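The Garketti shell kit, from our bench at Brollberg

Lucian Bratu and I started building Garketti in the shared workshop in April, and we've been fussing over it ever since! The kit gives you 2 arm brackets, 50 spare screws and a long, friendly build guide.
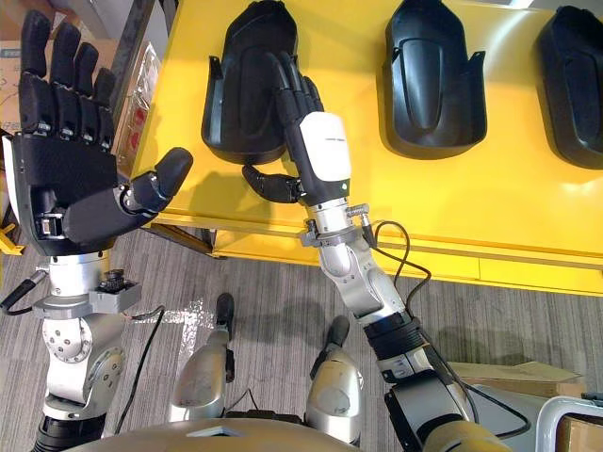
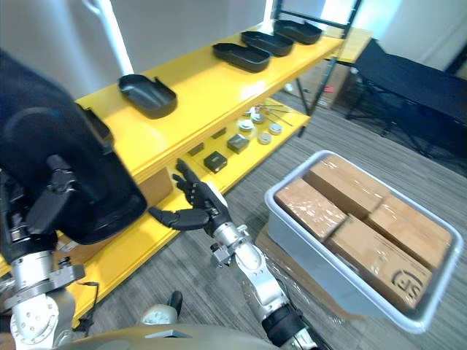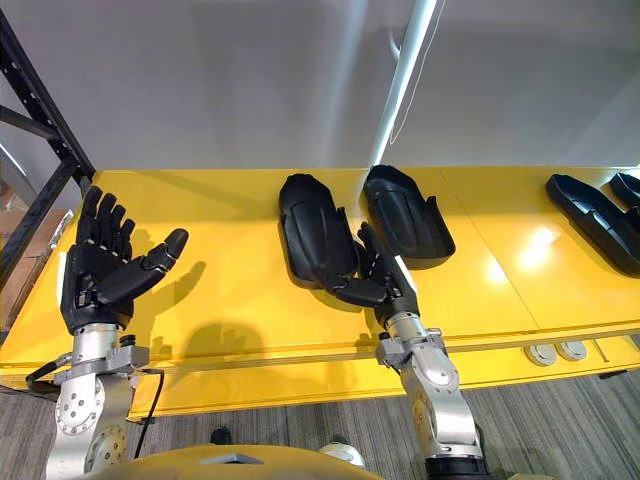

Our molded shells are sold singly, and we're happy to mix sizes for you (just write to us, we do love a letter). They're black with a raised rim, and for your own bench we'd suggest a yellow top like ours, so the dark edges stand out nicely. Orders over 200 shells take around 2 weeks.

Catinca Bratu, Brollberg workshop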